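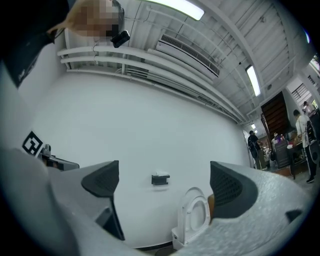

Gripper fingers, the restroom wall and the shop floor past the doorway

About Us

Hi, I'm Imani Lyons, and I run the people side of things at Cairns. We clean and restock buildings for other companies: offices, workshops, a couple of schools. There are 27 of us on the payroll, plus the machines, which don't get a locker but do get their own shelf (and their own chargers, please stop borrowing the chargers).

If you found this page because you're thinking of hiring us, the short version is that we do restrooms, break rooms and shop floors, days or evenings, and we bring our own supplies. If you found it because you're thinking of working here, keep reading, the rest is mostly for you!

I started as a night cleaner. So did Darnell Blackwood, who heads up operations now. Back then the job was a cart, a mop and a paper list, and by the end of a shift my wrists were toast. Wiping walls and toilets is the same few motions over and over, and your body keeps score whether or not your boss does. When we began talking about automation I was the loudest skeptic in the room. I figured it meant fewer of us.

So we wrote the rule down before we bought a thing: no one loses hours to a machine. It's on page 2 of the handbook and Darnell signed it. We've stuck to it so far, through slow months too.

What changed is the kind of work. Our crew members teach the tasks themselves, using grippers they hold in their own hands. Picking things up, lifting lids, pulling tissue, all the little stuff that sounds easy until you try to explain it to a computer. The training software is called Brestedier, and it's fussy. It wants things done slowly and cleanly, and it wants them done in real rooms with real clutter and people walking by. That's fine by us, we've got plenty of those.

Teaching is paid at a higher rate than cleaning. 14 people on the crew are signed off for it right now, and anybody can ask for the training after their first month. It's still tiring! It's just tiring in a different way, more in the head than in the back. A few folks tried it and went straight back to the regular rounds, and that was no problem either.

Scheduling went over to Flomo last August, and I'll admit the first weeks were rough. It kept sending people across town for a single soap refill. These days you can swap a shift from your phone without calling me at 5 a.m., which has done wonders for my mood.

We also keep a recording log. It stands at 3,158 takes as I type this, and Darnell reads the number out at every staff lunch whether we want him to or not. Groltness, our oldest client, lets us practice in their building between rounds, and their people have been very patient about us hogging the restroom.

Want to come see how it works? Call the office and ask for me or Darnell. Mornings are best. Wear shoes you don't mind getting bleach on.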